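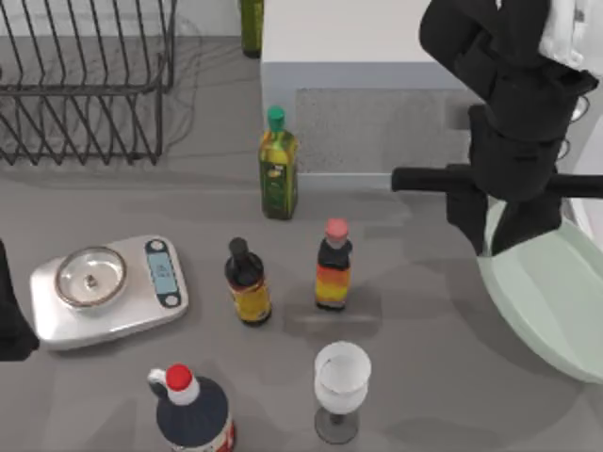
Figure 2. Rendered view of a gray countertop with a wire dish rack, a green glass bottle and a black robot arm.

4. Trading behavior in small accounts

4.1 Sample and account records

The account records come from Flumton, a discount broker that lets customers open a cash account with no minimum deposit. We asked for all accounts that were opened in June with a first deposit of $400 or less and that placed at least one stock order in the following year. After removing accounts that were closed within the first month and accounts that only held a money market fund, 222 accounts remained. Each record lists the order type, the time the order was sent, the fill price, the fees charged and the cash balance at the end of the day. Names and addresses were stripped before the files reached us.

Flumton charges no commission on listed shares. Customers still pay the spread, and they pay a flat fee when they move money out by wire. Both costs are counted in the returns reported in this section. Interest on idle cash is also counted, although for most accounts it came to less than a dollar over the full year.

4.2 Order size and frequency

Most account holders traded seldom. The median account placed fewer than four orders a month, and many went several months with none at all. A smaller group of 94 accounts placed orders in every month of the year. We call these the steady accounts and treat the rest as occasional accounts. The split was made on order dates only, before any returns were computed.

Order size relative to the balance was large in both groups. A typical buy order used more than half of the cash on hand, so that the holder could own two positions at most until one of them was sold. This limits what can be said about stock picking, as the result for a single account often depends on one or two names. Fractional shares were available during the whole period, but few holders used them. Those who did tended to hold more positions and to sell less often.

Limit orders were more common among the steady accounts. Occasional accounts mostly used market orders, and a good share of those were sent before the open, when the spread at the first print tends to be wide. Moving such an order to later in the morning would have lowered the cost in most cases we checked, although the saving on any one order was only a few cents a share.

4.3 Costs and returns

We compare each account with a buy-and-hold position in a broad index fund, bought on the day of the first deposit. Later deposits are matched in the same way. Measured like this, the steady accounts and the occasional accounts both trailed the fund after costs, and the gap between the two groups is small enough that we do not read much into it. Before costs the steady accounts come out slightly ahead.

Wire fees matter more than we expected. A fixed charge takes a large bite from a small balance, and holders who withdrew gains as they made them paid it more than once. Transfers through the linked bank account were free but slower, and the records do not show whether a holder knew of that option.

We repeated the comparison with the fill data from Balutden, a second broker with a similar fee schedule. Its files do not include deposits, so only the spread costs could be checked. They were close to those at Flumton for the same shares and times of day. Accounts that held options are left out here and are taken up in Section 5.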